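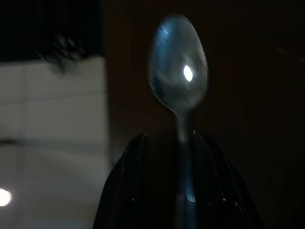 Fig. 1. Teaspoon, metal, held upright. Note the highlight right of centre and the smeary marks on the bowl.

Grernstead Evening Classes
Looking at Household Metal, Session 4: The Teaspoon
Handout prepared by Eun-ji Ha, March 2022

Those who signed up hoping for candelabra will have to wait until May. Tonight is spoons.

1. Parts
The bowl holds the tea or the sugar. Its front end is the tip, the edge all round is the rim, and the narrow bit where bowl becomes handle is the neck. People in the trade call the handle the stem. I will use both words, sometimes in the same sentence, and you will cope.

2. Reading the surface
Polished metal has very little colour of its own and borrows the rest from the room. In Fig. 1 the grey of the bowl leans towards blue, there is a bright blue streak along the rim at upper left, and the small white oval is a reflected light. Draw those three first and the spoon more or less turns up by itself. Draw the outline first and you will get a tadpole. I have a folder of tadpoles going back years.

The swirls on the bowl are worth a go too, though lightly. Last term's group drew theirs with such conviction that the spoons looked knitted.

3. Cleaning, for those who asked
Warm water, washing-up liquid, soft cloth, dry at once. If you must use abrasive paper on an old steel spoon, begin at 400 and finish at 1000. Starting at 100 gives you a garden tool. Do not try any of this on plate, or on anything your mother-in-law might recognise.

4. Exercise (pairs)
Bring one teaspoon from home. Stand it upright, handle down, in a lump of putty under the desk lamp. Draw the highlight, then the darker mottling beside it, then the rim. Swap seats and draw it again. The highlight will have moved, and there will be complaints.

5. For next week
Read the Mutum notes on forks, pages 1 to 6. Page 7 is about pickle forks and is optional in every sense. Pencils: 2B and softer. Please return the Lollirora loan spoons to locker 1199, washed.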